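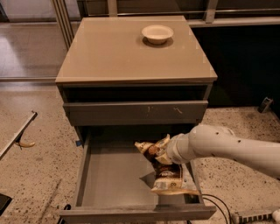

Gráinne Heffernan would add one thing to any notice we put out about this job: say early on that most of the day is spent bent over drawers. She is right, so it goes first. If kneeling, crouching and getting up again are hard for you, please read the section on physical work before you apply.

Telach is hiring room preparation assistants for its guest house at Mulcahy. The positions are part time, 25 hours a week, and are open to people with or without experience in hotels, care homes or dormitories. The work is indoors. Training is paid at the full rate.

About the house

Mulcahy has short-stay rooms on two floors. Guests are mostly families of patients at the clinic across the road, and many of them arrive tired and leave in a hurry. Each room has a bed, a chair, a wardrobe and a small bedside cabinet with two drawers. The floors are hard throughout, with no carpet, and are mopped rather than vacuumed.

The bedside cabinets are where guests leave the most behind. Snack bags, chargers, reading glasses, pill boxes, coins, letters and children's toys all end up in the drawers. The assistant who prepares the room is the last person to check it before a new guest comes in.

What you will do

Strip and make beds, and take used linen to the laundry room.

Open every drawer in the bedside cabinet fully, including the lower one, and check to the back. Wipe the bottom and sides and let the drawer dry before closing it.

Clear and wipe cabinet tops. Glossy tops show streaks, so these are finished with a dry cloth.

Wash bowls, cups and spoons left in the rooms and return them to the pantry. Bowls are often used for fruit or snacks at the bedside and must go through the dishwasher between guests even if they look clean.

Sort what guests leave behind. Opened food is thrown away. Sealed snacks go to the shared shelf in the lounge. Anything else is bagged, labeled with the room number and logged at the front desk. Medicine is handed to the shift lead the same day and is never put in the trash.

Report worn or damaged furniture. Scuffs on drawer fronts do not need a report. Drawers that stick, loose casters and chipped edges do.

Mop floors and restock towels and soap.

You will not be asked to work at the front desk, handle payments or lift furniture by yourself.

Hours and pay

Shifts run from late morning to mid-afternoon, five days out of seven. The schedule is posted 14 days ahead, and trades between assistants are allowed once the shift lead has signed off on them. Weekends are shared out evenly.

Pay starts at the rate listed on the application form, with a review after the first three months. Assistants who complete their first three months receive a one-time payment of $400. Work shirts are provided. You supply your own closed shoes with a non-slip sole, as the floors are slick after mopping.

Physical work

You will be on your feet for most of the shift and will kneel or crouch many times in each room. Kneeling pads are kept on every cart. There is an elevator, so carts do not go up or down stairs. We can adjust some tasks, for example by pairing you with someone who takes the floors while you take the beds. Tell us what you need and we will discuss it before the trial shift.

Who we are looking for

We need people who are careful, keep to a checklist and can be trusted in rooms where guests still have belongings. You should be able to read and write enough English to fill out a lost property label. A background check is required for all staff and is paid for by Telach. Applicants must be 18 or older.

How to apply

Fill out the form at the Mulcahy front desk or ask for one by mail. Include two people we can call who have worked with you or known you for at least a year. A resume is welcome but not required. Mark your form with reference number 543.

Forms must reach us by 12 November 2018. Everyone who applies will get an answer, and those selected will be invited for a short interview followed by a paid trial shift of two hours. On the trial shift you will prepare one room together with an assistant who already works here.

Questions about the work can be left at the front desk for Brendan Gallagher, who runs the interviews. Please include a phone number and a good time to call.

The contracts run through the end of June and can be renewed.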